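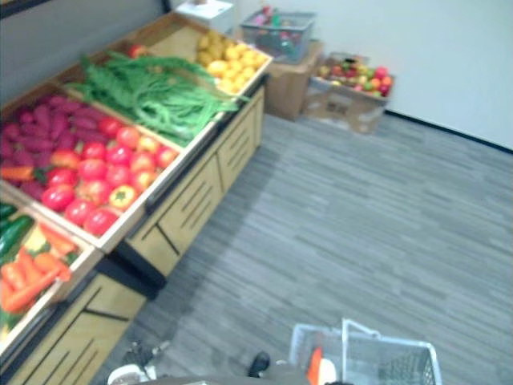 June 2024 – shop notebook, produce stand

Sorting day on the mock market and I love how it's coming along! The sweet potatoes share a bin with the tomatoes for now, and the long beans keep their own, tangles and all. Houda Ramadan wants the carrots facing one way. I like them messy – a real stall never lines up.

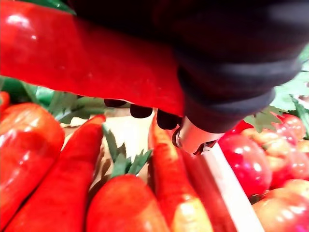
Red peppers next. The glossy ones look terrific beside anything leafy, so more greens from the Tulness box, please. Still to do: price cards, and a proper home for the stray bell pepper.

Recent entries
Brukemitz shelf trim
Farouk crate order
Narkance floor plan, March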